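7. Pouring from a bottle into a paper cup

7.1 Scope

This section covers pouring still water by hand or by dispensing arm from a single-serve plastic bottle into a plain paper cup on a Plukside serving table. It does not apply to carbonated drinks, hot drinks, or bottles with a sports cap. For refillable jugs see the Vahidi supplement.

7.2 Before you start

Check that the following are ready:

Serving table, wiped and dry
Paper cups, unlidded, in their sleeve until needed
Bottled water, seals unbroken
Absorbent cloth
Tikier drip mat (order no. 429), if the table is to be used near papers or electrical equipment

Bottles should have stood at room temperature for at least 30 minutes. Bottles taken straight from a refrigerator collect moisture on the outside and are harder to grip.

CAUTION: Do not pour over a socket, a power strip or an open cable tray.

7.3 Placing the cup

1. Take one cup from the sleeve by the outer wall. Keep fingers and grips off the inside and the rim.

2. Look into the cup. Discard it if the seam is open, the rim is crushed or the base has dropped.

3. Set the cup upright on the table, mouth up, well back from the front edge.

4. Press lightly on the rim. If the cup rocks, turn it a quarter turn and try again. Replace it if it still rocks.

5. If the cup is to be steadied during the pour, hold it low on the wall. Use the least force that stops it sliding.

Note: An empty paper cup weighs very little and can be moved by a sleeve or a trailing cable. Keep both clear of it.

7.4 Preparing the bottle

6. Stand the bottle on the table and check the water level. In a full bottle it normally lies a little below the shoulder.

7. Read the date on the bottle. Put aside any bottle that is out of date.

8. Hold the bottle by the body and unscrew the cap. Do not squeeze. Thin-walled bottles give way under the hand, and a full one will overflow at the neck.

9. Put the cap on the table with its open side up.

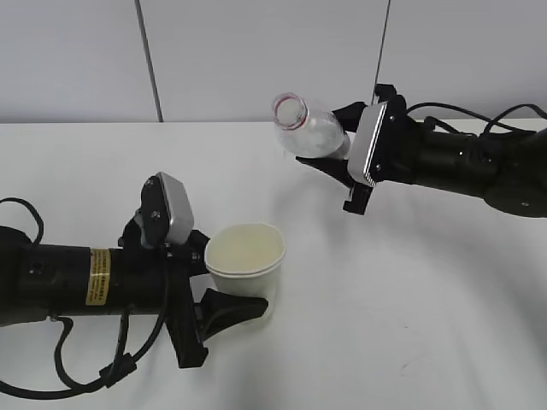

Bottle held roughly level with the neck slightly raised; cup upright. 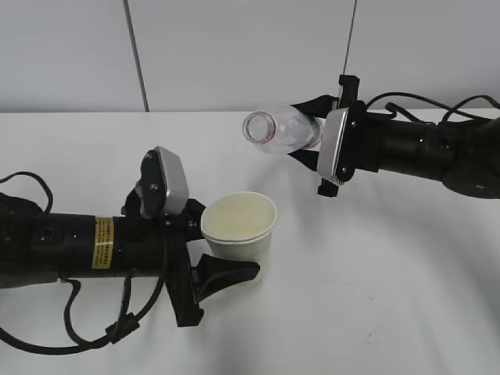
Cup upright on the table, open at the top.

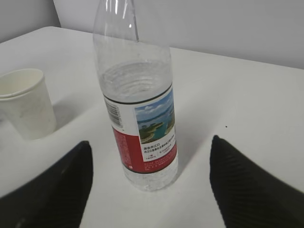 Water level just below the shoulder; paper label round the middle.

A comment received on the October issue of this guide asked why the bottle should be gripped by the label at all, as the paper slides once it gets damp, and said that holding just under the shoulder had given fewer spills. Either position is acceptable on a dry bottle. On a damp bottle, dry the label with the cloth first or hold the bare plastic below it.

7.5 Pouring

10. Lift the bottle and bring the neck over the cup. The opening should be above the middle of the cup and clear of the rim.

11. Tilt the bottle slowly until a thin, steady stream runs. If the flow starts to gulp, reduce the tilt. Do not shake the bottle.

12. Stop when the water is about 13 mm below the rim. Bring the neck up before moving the bottle sideways.

13. Stand the bottle down, refit the cap and tighten by hand.

CAUTION: Do not rest the neck of the bottle on the cup. A part-filled cup will tip towards the bottle.

7.6 After pouring

Wipe up drips before moving the cup. Carry the cup by the upper half of the wall, where the rim stiffens it. Paper cups left standing with water in them soften at the base seam, and any cup left overnight should be emptied and thrown away. Part-used bottles are to be finished the same day.

7.7 Faults

Water runs down the outside of the bottle: tilt is too small. Increase it slightly, in one smooth movement.

Cup slides during the pour: table is wet, or the cup has been knocked. Stop, dry the table and start again from step 3.

Bottle body caves in: grip is too tight. Set the bottle down, release it and take hold again nearer the base.

Cup leaks at the base: replace the cup. If several cups from one sleeve leak, withdraw the sleeve and report the batch to Famora using the form in section 9.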